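La mesa despejada (o casi)

Llevo desde enero queriendo escribir sobre la mesa y siempre se me cruza otra cosa: un encargo, una merienda, el teléfono. Así que hoy me he sentado con el café, he apartado lo que había y me he dicho que de este miércoles no pasaba.

Los que venís leyendo el blog desde la época del piso de Lasomero ya conocéis mi problema con las superficies planas. Si hay un hueco, lo lleno. En aquella casa comíamos con los platos apoyados entre montones de papeles, y mi amiga Sieglinde, que es una santa, aprendió a cortar el filete sin mover los codos. Cuando nos mudamos prometí que esta mesa iba a ser distinta. Es de madera clara, con unas vetas largas que van del beige al color miel, y me costó tanto decidirme por ella (¡tres visitas a la tienda!) que me parecía un pecado taparla.

La promesa duró lo que tardé en desembalar la primera caja.

El caso es que la mesa sirve para todo. Ahí desayunamos, ahí hago los paquetes de las libretas que coso y vendo, ahí se dibuja, se recorta, se pega y se discute. Y lo que pasa con las mesas que sirven para todo es que las cosas de una hora se quedan a vivir en la siguiente. He encontrado migas dentro de un sobre. He mandado a una clienta de Osagie una libreta preciosa con un pegote de mermelada en la esquina, y la mujer tuvo la delicadeza de escribirme para darme las gracias por el detalle.

Fue Yetunde Lawal, mi vecina de arriba, la que me dio la idea que os quería contar. Ella trabaja en casa, con dos niños y un perro enorme, y su mesa está siempre que da gusto verla. Le pregunté cómo lo hacía y me contestó, muy tranquila, que en su mesa nada se apoya directamente. Todo va encima de algo. Si sacas un vaso, va sobre un plato. Si sacas las tijeras, van en una bandeja. Cuando terminas, levantas el plato o la bandeja y te lo llevas todo de un viaje. Me pareció una tontería, os lo confieso, y se lo dije. Se rió y me mandó a casa a probarlo.

Empecé por lo fácil, que era la merienda. Un plato blanco y redondo de los de diario y, encima, lo que toque.
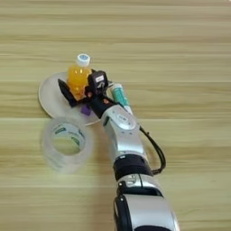 El zumo de naranja, de pie en su plato blanco.

Ya sé que una botellita pequeña de zumo no necesita plato, no me escribáis. Pero probad una semana y me contáis. Con el plato debajo, el cerco se queda en él y la madera ni se entera, y además (esto no me lo esperaba) una se sienta a merendar de otra manera. Antes bebía el zumo a sorbos entre una puntada y otra, y la botella acababa olvidada detrás del montón de cartulinas hasta la noche. Ahora, cuando saco el plato, paro. Diez minutos, quince si nadie llama. Mi suegra, que ponía platillo hasta para el vaso de agua, estaría encantada conmigo.

Lo de la papelería me ha costado bastante más. Mi primer impulso fue comprar, claro. Me pasé una tarde entera mirando organizadores en el catálogo de Plallano, con sus cajoncitos y sus divisiones, y casi me llevo uno de tres pisos que no habría cabido en ninguna estantería. Me frenó Dirceu, que tiene la papelería de la esquina y que debería animarme a gastar pero hace justo lo contrario. Me dijo que mirase primero en el cajón de las tapas sueltas. ¿Vosotros también tenéis un cajón de tapas sueltas? El mío es un misterio: hay tapas de recipientes que no recuerdo haber tenido nunca, y ni una sola encaja con los que quedan en el armario.

Pues de ahí salió mi bandejita. Una tapa redonda de plástico, poco honda, puesta boca arriba por la parte de dentro, hace de platillo estupendamente. Tiene su bordecito y lo pequeño no se escapa rodando.
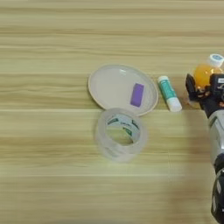 La goma morada en su tapa, y el rollo de cinta adhesiva al lado.

La goma es mi favorita y la que más veces he perdido. La he buscado debajo del sofá, en los bolsillos de la bata, dentro del azucarero (no preguntéis). Desde que tiene su tapa no la he vuelto a buscar ni una vez. Y al ser tan morada se ve desde la puerta, que a ciertas edades se agradece.

La cinta adhesiva es otro cantar. Es transparente, la mesa es clara, y os juro que tengo delante el rollo y no lo veo. Probé a meterla también en la tapa y se peleaba con la goma por el sitio, de modo que tendré que buscarle una tapa propia en el cajón. Anahera, que me ayuda con los paquetes cuando se juntan muchos, propone colgarla de un gancho. A mí los ganchos no me convencen, porque significan agujeros en la pared, y los agujeros en la pared significan una conversación con el casero.

Eso sí, que no os engañe mi entusiasmo. Las cartulinas siguen en la silla, los hilos están en una caja de zapatos y ayer cenamos en la cocina de pie porque había libretas secándose por todas partes. Pero a la hora de recoger voy a tiro hecho: el plato al fregadero, la tapa a la estantería, y la mesa vuelve a ser una mesa.

Para la próxima entrada os debo el patrón de la libreta pequeña, la de 70 páginas, que me lo habéis pedido varias. Lo tengo a medio pasar a limpio. Y si alguien reconoce en su casa un recipiente redondo al que le falte la tapa, que me escriba, que igual es la mía.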